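Início | Reportagens | Memória | Ofícios | Assinaturas | Contactos

O pão de quinze dias

Na aldeia de Jenik cozia-se duas vezes por mês. Rhodri Pritchard passou ali a infância e ainda sabe de cor a ordem dos trabalhos

2023-04-17

O forno de Jenik servia cinco casas. Ficava no fundo do caminho, encostado ao muro da horta de cima, e cada família tinha o seu dia marcado. Quem perdesse a vez esperava pela quinzena seguinte ou pedia pão emprestado, que depois devolvia em peso igual.

Rhodri Pritchard nasceu no País de Gales e chegou à aldeia ainda de colo, quando o pai veio trabalhar para as minas de Fedberg. A mãe nunca tinha cozido pão. Aprendeu com a vizinha da frente, que lhe deu o primeiro pedaço de massa velha embrulhado num pano e lhe disse que o guardasse na salgadeira, coberto de farinha.

«A minha mãe tratou aquilo como se fosse um animal», conta Pritchard. «Ia ver de manhã e à noite. Se a massa secava por cima, raspava e punha outra farinha.»

A preparação começava na véspera. Ao fim da tarde desfazia-se o fermento em água morna com um pouco de farinha de centeio, e o alguidar ficava a noite toda perto da lareira, tapado com um cobertor. No inverno punha-se uma pedra aquecida ao lado. As crianças estavam proibidas de abrir a porta da cozinha depois do jantar.

Amassar era trabalho de mulheres, salvo doença. Fazia-se de joelhos, numa masseira de castanho, com os punhos fechados, e durava até a massa se soltar das mãos. A mãe de Pritchard juntava o sal já dissolvido. Outras deitavam-no seco, e havia discussões antigas sobre o assunto. Terminada a amassadura, fazia-se uma cruz com o lado da mão e dizia-se uma reza curta, que variava de casa para casa.

A lenha era a parte dos homens e dos rapazes. Para uma fornada queimavam-se giestas e urze, apanhadas em outubro e guardadas debaixo de telha. A urze dava calor depressa e quase não deixava brasa. Quando faltava, ia-se buscar pinho a Jodton, mas o pinho sujava a abóbada e o pão saía com cheiro a resina. 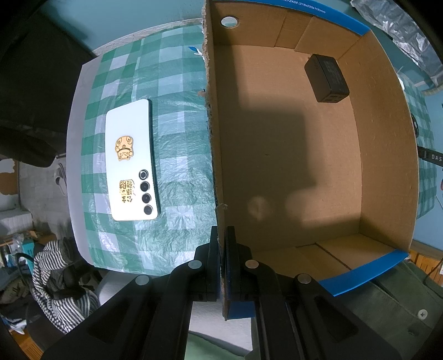 Sabia-se que o forno estava no ponto pela cor das pedras. Primeiro ficavam negras da fuligem, depois clareavam a partir do centro, e só quando a última pedra junto à boca ficava branca é que se puxava a brasa para fora. Havia quem atirasse um punhado de farinha para o lar: se queimava logo, era preciso esperar. Depois passava-se o varredouro, um pau comprido com trapos molhados na ponta, e entravam os pães.

Em casa dos Pritchard faziam-se 21 de cada vez. Os primeiros a entrar eram os grandes, de centeio e milho, que iam para o fundo. Os de trigo, mais pequenos, ficavam perto da boca e saíam antes. Com os restos raspados da masseira fazia-se um bolo chato, com azeite e às vezes uma sardinha, que as crianças comiam ali mesmo, sentadas no muro.

A porta do forno era uma laje. Vedava-se à volta com massa de cinza e água – noutras terras usava-se bosta de vaca – e a partir daí não se mexia mais. Ninguém tinha relógio junto ao forno. A vizinha da frente regia-se pelo tempo de ir à fonte, voltar, dar de comer às galinhas e lavar a masseira. Pritchard fez a conta mais tarde e chegou a duas horas para os pães grandes.

Depois de arrefecido, o pão era arrumado numa tábua suspensa do teto por arames, longe dos ratos. Não se comia no próprio dia. A mãe dizia que pão quente fazia mal, mas o filho acha que a razão era outra: pão quente comia-se demais. Na segunda semana já era preciso faca boa e algum esforço. Cortava-se em fatias finas para a sopa ou molhava-se no leite. O bolor raspava-se.

A farinha vinha do moinho de Yeon, a hora e meia a pé pelo caminho do rio. O moleiro ficava com a maquia, uma parte do grão que cada um levava, e todos desconfiavam da medida. Pritchard fazia o percurso com a burra da família desde os nove anos. Lembra-se do barulho da mó, que se ouvia muito antes de se ver a casa, e de voltar com as pestanas brancas. Em anos de seca o moinho parava no verão, e moía-se o que houvesse antes de a água faltar.

O moinho fechou primeiro. A estrada chegou depois, e com ela a carrinha do padeiro de Fedberg, que parava no largo e buzinava. As famílias mais novas deixaram de cozer quase de imediato. A mãe de Pritchard continuou durante alguns anos, já só com a vizinha, as duas a dividir a lenha e o dia. Quando a vizinha morreu, o forno deixou de aquecer com regularidade e a abóbada abriu uma fenda do lado norte.

A reparação foi feita no ano passado, com tijolo aproveitado de um palheiro. Custou 2751 euros, pagos pelas casas que ainda estão habitadas e por dois filhos da terra emigrados. O pedreiro quis usar cimento e teve de ser convencido a trabalhar com barro e palha, que aguentam melhor o calor.

Pritchard coze agora na primavera e no outono. Usa farinha comprada e guarda o fermento no frigorífico, num frasco de vidro. Não é descendente daquele que a mãe recebeu, que se perdeu numa mudança. Foi-lhe dado por uma prima da vizinha, em Jodton, e ele julga que deve vir da mesma massa.

O sal, dissolve-o na água antes de juntar.

Comentários

M. Lourdes
Na minha terra também se fazia o bolo das raspas, mas com torresmos. A minha avó vedava a porta com bosta e o pão não ficava a saber a nada disso, podem crer.

antonio_serra
Boa reportagem. Só uma nota: a maquia não era igual em todos os moinhos, dependia do cereal. No milho o moleiro tirava mais.

Graça T.
Alguém sabe se o forno se pode visitar? Passo em Fedberg no verão e gostava de lá ir com os meus netos.

antonio_serra
Graça, o forno está à beira do caminho, vê-se sem pedir licença a ninguém. Aceso é que é mais difícil de apanhar.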